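Zesurby Community Board > Makers and Machines > Events

Topic: Open day at Clelis, who went?

miro_kopecky
Posted 9:14 pm

Hello all. I visited the open day of the Clelis workshop in Rarkthorpe in June and I promised to some of you a report. I apologize in advance for my English, I write slowly and I check every sentence.

The entrance was free but you had to book a place, and there were 80 places for the afternoon. I came by bus number 8, which stops in front of the gate. First there was a talk by Mr. Peeters, in a room with not enough chairs. He spoke 20 minutes longer than it was planned, mostly on the question how you teach an arm to take one small object out of many similar objects. For me it was the best part of the talk. The part on financing I did not follow so well.

After that we were divided in groups and my group went to the sorting table. I took one picture there before it became too crowded.

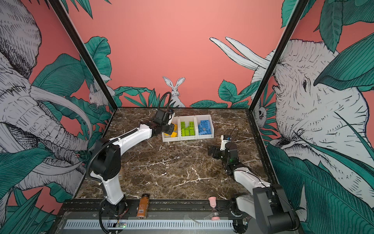

The sorting table at Clelis, with the left gripper over the yellow bricks.

I had expected gray metal and warning tape, so the elephants on the walls surprised me very much. A boy next to me was more interested in the rabbit than in the arms. Our guide was Mererid, and she answered every question with patience, also mine, which I had to repeat two times.

My opinion: the left arm worked calmly and with good precision, but it is slow. It dropped a brick during our visit and then it needed a long time before it tried again. I would still recommend the visit.

Miroslava

fergal_og
Posted 9:40 pm

Thanks for writing it up. I was in the earlier group and came away less impressed. Toy bricks that are already sorted by color is about the easiest job you could give it. Show me a drawer of mixed screws and I'll clap.

miro_kopecky
Posted 9:58 pm

Fergal, I understand your point, but I don't agree completely. The color is easy, yes. The picking is not so easy. The bricks lie in a heap and each one has a different angle, and the gripper has only two fingers. Mererid told us that they did 195 picks in the morning, and the failures were nearly all from bricks that were standing against the wall of the compartment.

kang_owner_366
Posted 10:21 pm

195 in a whole morning?? My daughter does that before breakfast.

Did anyone ask about the Kang controller? I have one at home and the arm shakes at low speed whatever I set. Wondering if theirs does the same.

fergal_og
Posted 10:26 pm

I asked. Pieter Peeters said they had the shaking too, and lowered the gain on the wrist joint only. He didn't give a value. I'd write to them.

yulan.mao
Posted 7:05 am

Good report, Miroslava. One small question: what is the hourglass at the front for? Do they time the picks with it?

miro_kopecky
Posted 7:32 am

Good morning Yulan. I don't know, and I regret that I did not ask. I also did not ask about the brown bottle next to the left arm. In my picture the label is too small for reading.

yulan.mao
Posted 7:41 am

No problem. And did the right arm do something? In your picture it points to the open part of the table.

miro_kopecky
Posted 7:50 am

In my group it moved only one time, when Mererid showed how it passes a brick to the left arm. It was successful at the second attempt. Fergal, did you see more of it?

fergal_og
Posted 8:15 am

Three handovers in ours, two of them clean. I'll admit that bit was good. I still want the screws.

kang_owner_366
Posted 8:33 am

Lowered the wrist gain last night. Shakes less, but now it sags when the arm is stretched out. Will start a separate topic.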